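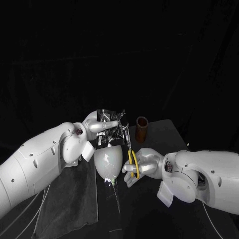 Clear plastic film, held by the top edge.

September 16, 2018
Moved house last week. Putting down what I learned about packing while I still remember it, mainly for my sister, who moves in November. Long thread, mute if you're not moving.

Start with the loft. I started with the kitchen and then lived for nine days out of one saucepan and a mug. The loft had things in it we hadn't touched since the last move, still in the boxes from the last move. Most of those could have gone to the tip in the spring.

Boxes. We got ours from Vistance, who were also doing the van. Double-walled ones for books and plates, single-walled for bedding and clothes. The big ones look like better value but you can't lift them once they have anything real in them. Get more of the small size than you think you need.

Books go in the small boxes, flat, and not to the top. Fill the last bit with socks.

Plates go on their edges, like records. A friend's mum told me this years ago and I didn't believe her. None broken this time. Last time I laid them flat and lost four.

Newspaper is fine for wrapping but it comes off grey on anything white, and then you have to wash the lot at the other end when you've no idea where the washing-up liquid is. Plain packing paper if you can get it. Tea towels are good too and they have to be moved anyway.

Cling film is handy in a few places. Round the cutlery tray with the cutlery still in it. Over the tops of bottles before you put the lids back on. I wouldn't use it as padding, it doesn't cushion anything. Wrap in paper first, film second.

Also don't put film straight on to polished wood and leave it there in the heat. It left marks on my gran's sideboard when it was in store.
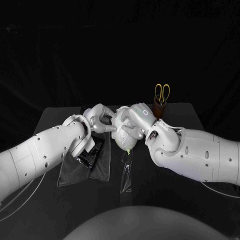 Small china - egg cups, salt pots, that sort of thing - I did one at a time and then packed them inside bigger things. Egg cups in mugs, mugs in the casserole dish. Write on the outside of the box what's inside what, or somebody will put the casserole dish straight in the cupboard with six mugs in it. That was me.

Labels on the side of the box. If you write on the top you can't read it once they're stacked. Room first, in big letters, then a few words on contents. "Misc" is no use to you at the other end. I had five boxes of misc.

Storage. There was a gap between the two houses so half of it went into Arnaro, unit 3017. Clean, dry, staff fine. Things I'd ask before signing: what hours can you get in, is there a trolley, is insurance included. Ours wasn't and I only found out on the second visit.

Leave a walkway down the middle of the unit. We packed it solid to the door and then needed the passports.

The drive was 90 minutes each way, so we only did two runs in the car on top of the van. Plants went in the car. So did the kettle, toilet rolls, light bulbs, a screwdriver, phone chargers and the cat.

Light bulbs. The people before us had taken every single one. Apparently that happens.

The house is from 1925 and the doors are narrow. Measure your sofa and measure the doors, and then measure the turn in the hall, which I didn't. The sofa went in through the back window with the frame taken out. Vistance were very good about it and didn't charge extra.

Meters. Take a photo of the gas and electric readings at both places on the day. Our opening gas reading was 2139 and the supplier had us down for something much higher. One photo sorted it in a single phone call.

Internet is the thing I'd book earliest. Numari gave us a date three weeks after the move and that was the first they had. I'm posting this off my phone from the back step, where there's a bit of signal.

First night: make the beds before you do anything else. You won't want to at ten o'clock. We had a takeaway from Bashir on the corner, eaten off the lids. The lamb was very good.

Still to find: the tin opener, the left arm of the clothes airer, the box marked "hall 2". If I remember anything else I'll add it underneath.

Adding one - keep the screws from flat-pack furniture in a freezer bag taped to the piece they came off. We've got a bed in the spare room held up by one bolt and a dictionary.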